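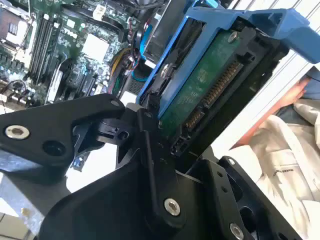

How to drill breakfalls at home without wrecking your back

December 16, 2019
By Drostetti Grappling
139 shares | 12 comments

Quick one before the Christmas break. Hall shuts, everyone goes soft, everyone comes back in January and lands like a sack of spuds. So, breakfalls. You can do these in a spare room if you've got the floor for it.

What you need

Mat, 180cm long at least. Ours at home is a Cliler fold-up, nothing fancy. Two camping mats taped together will do for the first couple of drills, not the standing one. Carpet on its own — no. Move the coffee table. Move it further than you think.

Long sleeves if your forearms mark easily.

Step 1. Chin

Lie on your back, knees bent, feet flat. Chin to chest, look at the knot of your belt (or where it would be). Hold a few seconds, head down, again. Dull but it's the bit that matters. Most bad falls we see at Boateng hall are a chin problem and the arms get the blame for it.

Step 2. The slap

Same position. Cross your arms over your chest, lift the head, then both arms out and down. Palms and forearms land together. Angle from the body is the thing, somewhere near 45 degrees. Too wide and the shoulder takes it, too close and you land on your own elbow.

12 of those. Breathe out on the slap. Loud isn't the aim but it should make a noise. 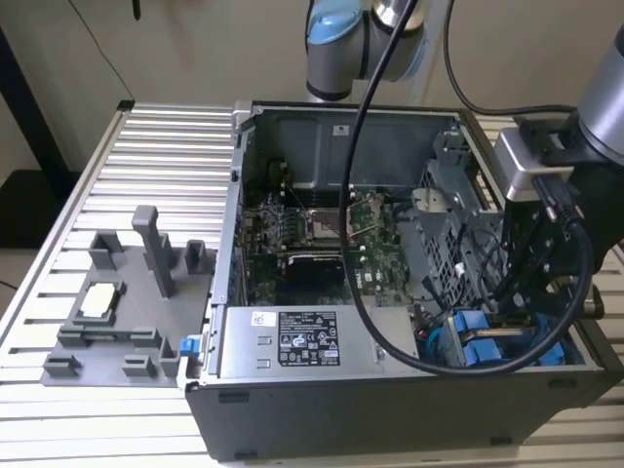

One reader tried the slap drill on laminate with a yoga mat over it and says the wrists were sore for two days, could we please say in big letters that the hand must be flat. OK. THE HAND MUST BE FLAT. Not cupped, fingers together, thumb in with the rest. And go softer on a thin mat, you're learning the timing, you can hit harder when you're back in the hall.

Step 3. Rolling back from a squat

Squat low, heels up if your ankles are tight. Arms crossed in front. Sit down close to your heels and let the back round as you roll. Slap just before the shoulder blades touch. Chin still in!

Common mistakes:
- reaching behind with the hands. Quickest way to a hurt wrist, stop and go back to step 2
- sitting down too far from the heels, so you drop onto your tailbone
- legs flying over the head. Keep them up, and stop there

Do 12, rest, do 12 more. If you get dizzy stop, sit up, have some water.
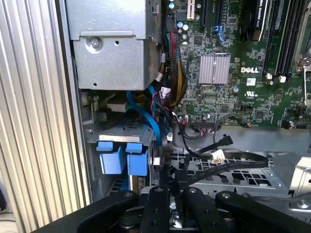
Step 4. Side fall

From the squat again. Say you're falling to the right. Right leg slides across in front of you, right arm comes up across the body, then you sit and tip onto the right side. One arm slaps, the other hand stays on your belly. Legs apart when you land, knees and ankles not knocking togehter.

Both sides please. Everyone has a good side and does that one more. Start with the bad one.

Step 5. Standing

Only if steps 3 and 4 feel easy and the mat is a proper one. It's the same fall with a longer way down. Bend the knees first and pass through the squat, don't topple from full height. Five each side is plenty. 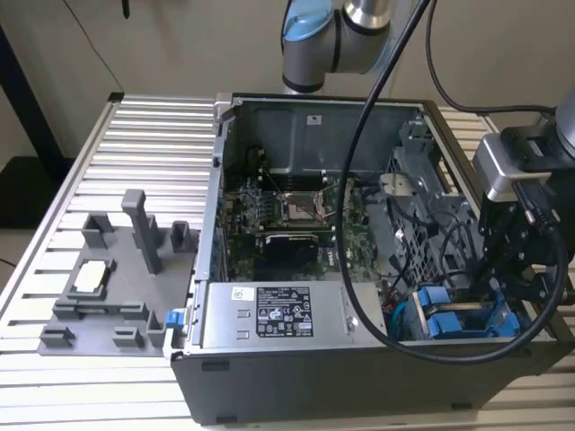

Desktop tower, side panel off, on the work table.

How often

Ten minutes, three times a week. Steps 1 and 2 every time as a warm up even when you're sick of them. Skip it if your neck is sore, and if you've had a bang to the head recently ask a doctor before doing any of this.

Forward rolls I'll do seperately, they need more room. The beginners going to the Distanero open should have these solid before we start throws again.

Share this | 12 comments

Related
How to tie your belt so it stays tied
Washing a gi without shrinking it
Hip escapes in a narrow hallway
What to pack for your first competition
Finger taping, the quick way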